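Release dates and the Ñahui allotment

September 30, 2022

I moved the Ñahui contract over to Surnov this month and want to write down how the allotment is set up while I still remember it. Zoila Pacheco asked for the same notes for her property, so the first half of this is for her.

Terms first. An allotment is a block of rooms a hotel holds for a tour operator at a contracted net rate. The operator sells from the block without asking. On the release date, anything unsold goes back to the hotel. A commitment is different: the operator pays for the rooms whether they are filled or not. Ñahui has an allotment with me and no commitment. Their block is 200 room nights for the season, with a release of 14 days before arrival. Group bookings carry a deposit of 200 dollars, credited against the final invoice.

The old system was a spreadsheet with a tab for each operator. Release was manual. I would sort by arrival date, look for rooms without names, and open them for direct sale. When I forgot, the rooms sat closed until someone called and I went looking. Surnov does this on its own each night, provided the release is entered on the contract and the room type is mapped. If it is entered only on the rate plan, the system accepts the value and ignores it. The manual says this in a footnote.

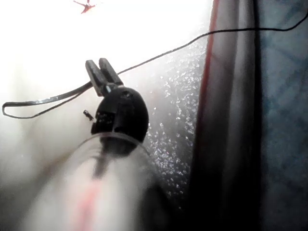 The release period and the payment period are separate fields, and they should not be given the same value. Mine were the same for the first week. Rooms dropped out of the block on the same night the invoice fell due, and Ñahui's office in Kurarik got a cancellation notice and a payment request within minutes of each other. Think of the two black fingers in the photo, which run side by side with a narrow gap between them, the left one slightly longer. That is the layout you want for the two periods. Let payment run a few days longer than release, and keep the gap small enough that the same person at the operator handles both. I now have payment due after release, so the invoice only lists rooms that still exist.

Other settings that took me more than one try:

Child rates. Surnov wants ages as "up to and including." The Ñahui contract says "under 12." Enter 11.

Stop sale. A stop sale on the property does not close the allotment. It has to be applied to the contract too. I think this is correct behavior, but it is the opposite of what the spreadsheet did.

Name changes. Operators send rooming lists late and then correct them. Turn off the automatic confirmation on name edits or every spelling fix goes out as a new voucher.

Currency. The net rate is held in the contract currency and converted at the rate on the booking date. There is an option to convert at arrival. I left it alone.

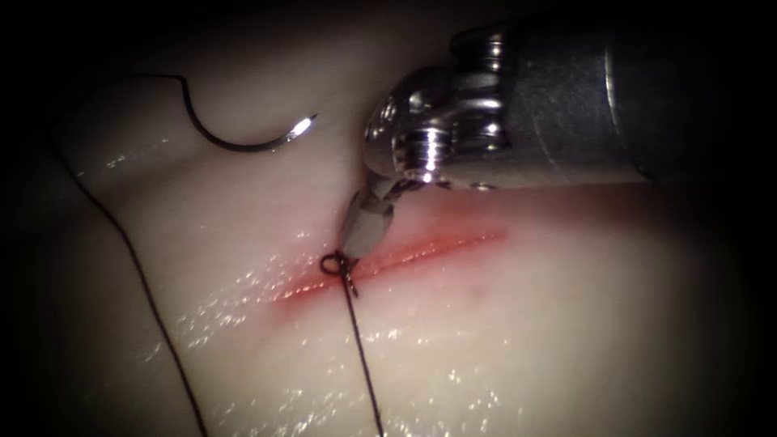 Suturing exercise on a synthetic tissue pad, with a straight incision across the middle.

The import itself was less trouble than the setup. Surnov takes a plain text file with one row per room per night. Mine came to about 3000 rows with past seasons included. Rows with an empty operator code were rejected, which was fair. Rows with an accent in the operator name went in with a question mark where the Ñ should be, and I fixed that by saving the file again as UTF-8 and loading it from the start. Do not try to load only the corrected rows. The system treats them as a second operator and gives that operator its own block.

Filwood is the other contract still to move. Theirs is harder. They have a sliding release, shorter in low season, and a clause that lets them recover released rooms if they are still open at the time of asking. Surnov has no field for that. Zoila handles the same clause with a note on the contract and a daily check by hand, which puts her back where the spreadsheet was.

I have asked support whether a contract can carry more than one release by date range. The first reply linked to the page on rate plans. I have written again with the contract number and a copy of the clause. The Filwood season opens in January, and I will keep their tab in the spreadsheet until there is an answer.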